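Lecture 12: Demonstrations, and how to give them badly
Instructor: Washington Tavares
Reading: the Prira handout, sections 1 and 2. The Hijazi notes are optional, and long.

Last time we moved the arm by taking hold of it and pushing. Kinesthetic teaching has a lot going for it until you try it on furniture. You have two hands, the robot has two arms, and by the time you've steered both of them to a mattress you are standing exactly where the head camera wanted to look. Your recording then consists of a fine study of your sweater.

So this week we go remote. The operator sits at the Stilero station, sees what the head camera sees, and moves a pair of leader arms that the robot copies. Your body stays out of the data. So does your sense of touch, and you will miss it more than you expect.

The running task is bedding: take a corner, pull it straight, let go. Any child can do this and most decline to. For the robot it's a good hard problem, as cloth has no fixed shape and the corner you planned to grab tends to be somewhere else by the time you arrive.
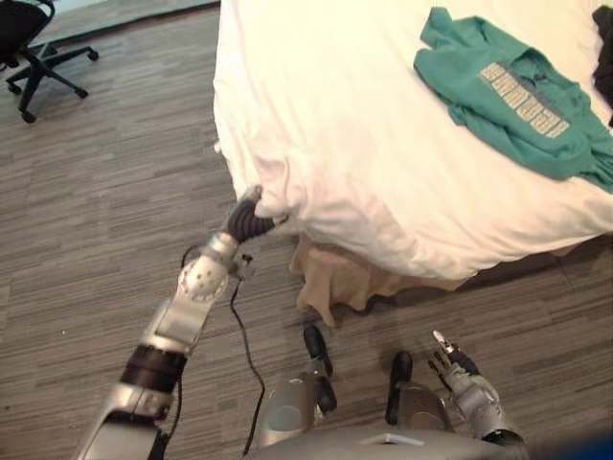

Fig. 1. Left gripper closed on the white bedding, right gripper open and free. View from the head.

Look at what the closed fingers are holding: a bunched fold with a bit of cloth poking out between them. From the head you can judge that there is cloth in the grip. You can't judge how firmly it's held, and the policy you train later won't be able to either unless you give it something else to go on. Log the gripper current.

Look also at the idle arm. An arm with nothing to do still gets recorded, and if you fidget with the leader while you think, the robot will learn to fidget. Park it folded and leave it there. In the Dindell set, 121 demonstrations were collected and 106 survived review. Most of the rejects were one operator's nervous right hand. (Mine.)

Clothes on the bed are allowed. Decide before you start whether they are part of the task or just weather, write it down, and don't change your mind at demonstration 40.

Pauses: keep them under 2 seconds, or trim them. A policy that has seen you hesitate will hesitate beautifully.

For the lab, bring your trimmed recordings and your grip log. Problem set 4 is due 03/07/2020.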